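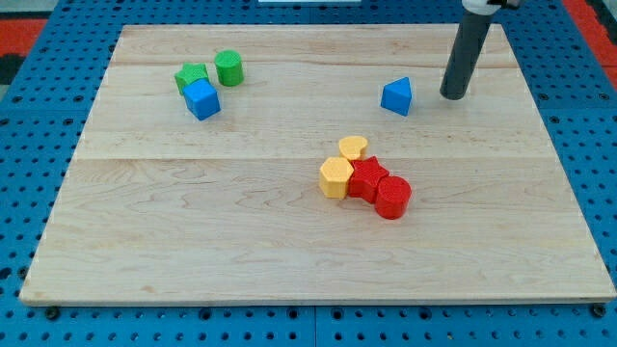
The Skidia bench cell was made for people who spend their working day sorting, nudging and lining up small parts by hand, and who would be glad to hand some of that over. It takes one arm, one straight rod and one flat board, and it pushes pieces into place across the surface, so there are no jaws to change when the parts change shape. We teach it with chunky coloured blocks before it ever meets your own stock -- stars, cylinders, a cube, a heart and so on -- as the mix of outlines gives the operator a proper feel for how each one turns when it is pushed. The board sits on blue pegboard, and you can buy spare boards from us separately.

## What changes on the shop floor

When Forsberg put the cell into their packing room at Vevgate in November, the people on the benches were understandably a bit wary, and we spent a good deal of the first week simply drinking coffee and answering questions. Ylva Rustad, who leads the day shift, asked that her own team do the teaching, and we were very happy to agree (it has been our advice to every customer ever since). Two of her packers now look after the cell between them, and the rest have moved over to checking and finishing, with a good deal less reaching and leaning than before.

"I still like to do the awkward ones myself," Ylva told us, "but I don't go home with a sore shoulder now."

## Ordering

- Order code: Skidia 127
- Training: 2 days at your own site, included
- Service: every 3,000 working hours
- Delivery: 9 weeks
- Software: Pretine, with large-print screens and plain wording

Do ring us before you order if your benches are an odd height -- we would much sooner come and measure up.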